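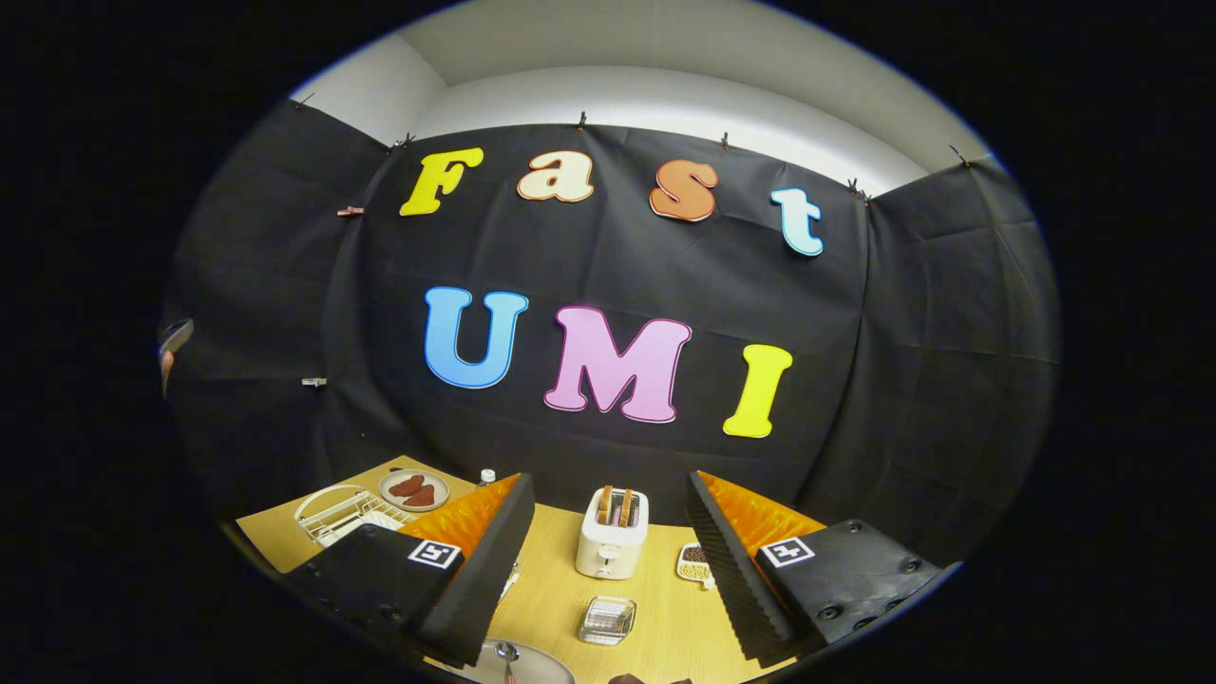

*Slide 1. Foam letters on black cloth, clipped along the top.*

**Speaker notes: "Do we need another banner?" (16 minutes, then questions)**

Wait for people to sit. Don't read the title out loud.

Start with the Skastmont street fair. Four years running, a big display at the entrance, and four years running we were told it "brought people in." Ask the room who has said that about their own sign. Then ask who checked.

**Slide 2: what we were told**

- Tralis quoted us for a printed banner and promised it would "lift foot traffic." By how much? Compared with what? I asked twice and got a brochure.
- Apinya Wannasri wanted handmade lettering. Cheaper, friendlier, same lack of evidence.
- I'm not against handmade. I'm against the word "engaging" when it comes with no number.

**Slide 3: the one number we have**

323 visitors through the gate in December. The year before, with no sign at all because it blew down, the guess was about 400. Pause here. Let them do the subtraction.

Be fair: it rained the second time. Also, the earlier count was Uthai Srithong looking at a crowd and picking a figure. So I'm not claiming the sign drove anyone off. I'm saying nothing we have shows it helped.

**Slide 4: can people read it?**

Pui-shan Chiu walked back from the entrance until she couldn't make out the words. She didn't get far. Things that went wrong with ours:

1. Pale letters on a pale wall. Dark cloth behind would have fixed most of it.
2. Five typefaces. Somebody liked each of them.
3. The date was the smallest thing on it.
4. It was hung facing the parking lot exit, so the people reading it were going home.

(If running late, skip 2.)

**Slide 5: the survey**

Phetsri sent out 200 forms asking "Did you enjoy our colorful welcome display?" Read the question slowly. What would a "no" even look like? Most came back yes. I'd throw the whole pile out, and I said so at the time.

A better question: "How did you hear about us?" Leave the answer line blank. Wiroj tried it at Suto on a small batch and a lot of people wrote "my sister" or "I live here." Small batch, don't oversell it.

**Slide 6: what I'd do**

Make one sign, keep the words few, put the date on it big. Count people at the gate with a clicker, same hours each year. Spend what's left on toilets.

Sioned Foulkes will object that signs are good for morale. Maybe they are. Ask her how she'd find out, then take questions from the back first.

Clicker and spare batteries are in my coat.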